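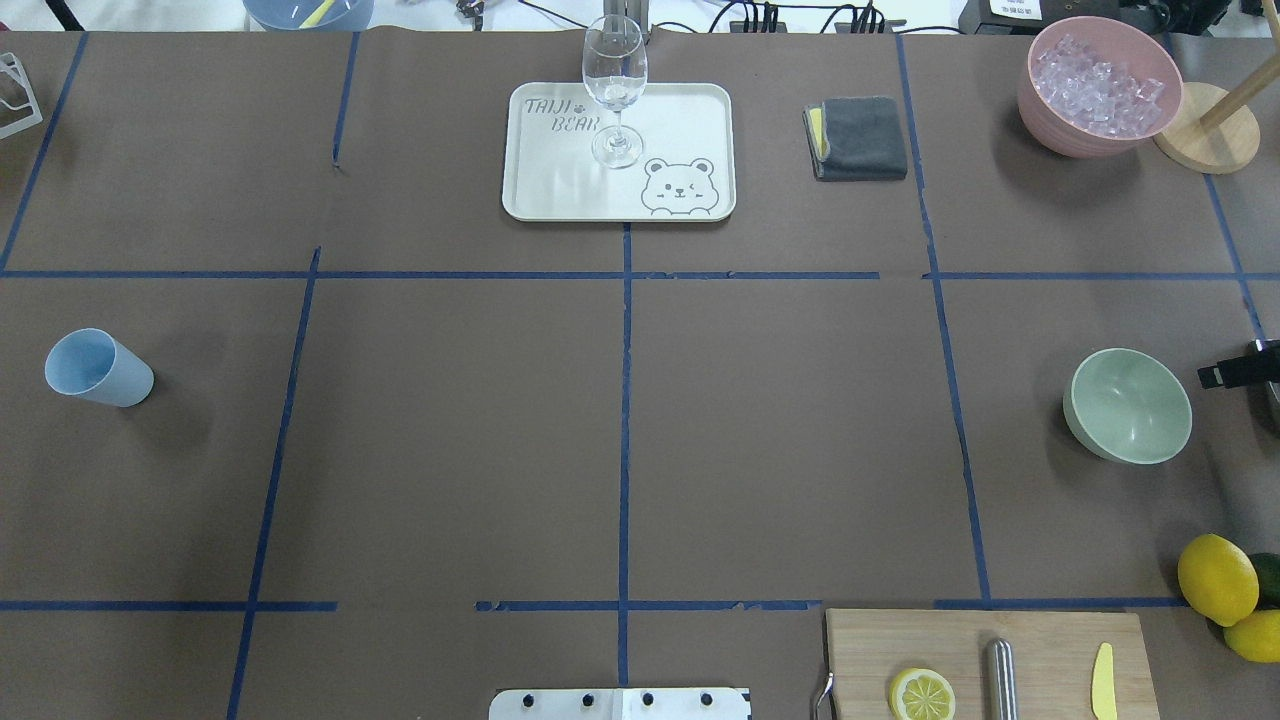 The drinks table at Redar's workshop, marked out in blue tape for the Brerkon trials.

Robotics firm Redar has begun teaching a single-arm robot to prepare cold drinks, using operators who steer the machine by remote control while its movements are recorded.

The project, called Brerkon, has logged 3707 demonstrations to date. Each one is a complete run of a short task, such as bringing a slice of lemon to a glass or setting an overturned cup upright. Redar plans to use the recordings to train software that can do the same jobs without a person at the controls.

Tâm Bạch, who leads the project, said the team chose drinks because the work combines ordinary handling with objects that are hard on a robot. Clear glass is difficult for cameras to pick out, and ice shifts when it is touched.

"A wine glass on a tray is a good test," she said. "You can see straight through it, it tips easily, and the operator has to slow right down for the last bit. We want that slowing down in the data."

The work surface is covered in brown paper and divided with dark blue tape. Operators use the sections to vary the starting layout between runs, so the software does not learn to expect a bowl or a cup in one fixed spot. Bạch said some layouts deliberately leave a cup on its side.

Operators work in pairs in 15-minute turns. One drives the arm with a handheld controller and the other resets the table and marks each run as usable or not. Runs with a dropped object are kept in a separate folder, labelled by the kind of error.

Bảo Dương, one of the operators, said new drivers tend to watch the gripper and forget about the elbow.

"The arm covers a lot of the table when it reaches for the tray," he said. "You learn to bring it in from the side and keep the middle joint clear of whatever is underneath."

He said it took him two weeks to produce runs that were smooth enough to keep. Hesitation is acceptable, he said, but sudden corrections near the glass are usually thrown out.

The company has also tried guiding the arm by hand, with the operator holding the wrist and moving it through the task. Bạch said that method was quicker to learn - most people managed a usable run on their first day - but the operator's hands and sleeves kept blocking the camera's view. Hand guiding is now used only to check reach and set joint limits before a new layout goes on the table.
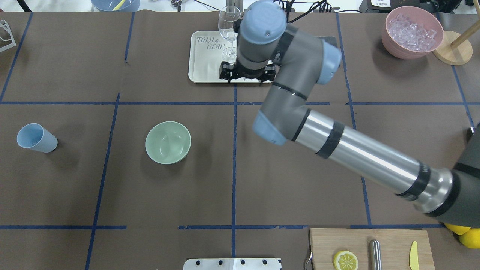 Next steps

Redar will move to a second set of tasks in August, with operators recording pouring and stirring. The recordings will be processed with Brurna, the company's in-house labelling program, which splits each run into reaching, grasping and placing.

A first trained version, nicknamed Pop by the operators, is due to be tried on the same table on Friday. It will attempt two of the simpler tasks, with an operator ready to take over by remote control. Bạch said the team would start with the cup and leave the glass for a later session.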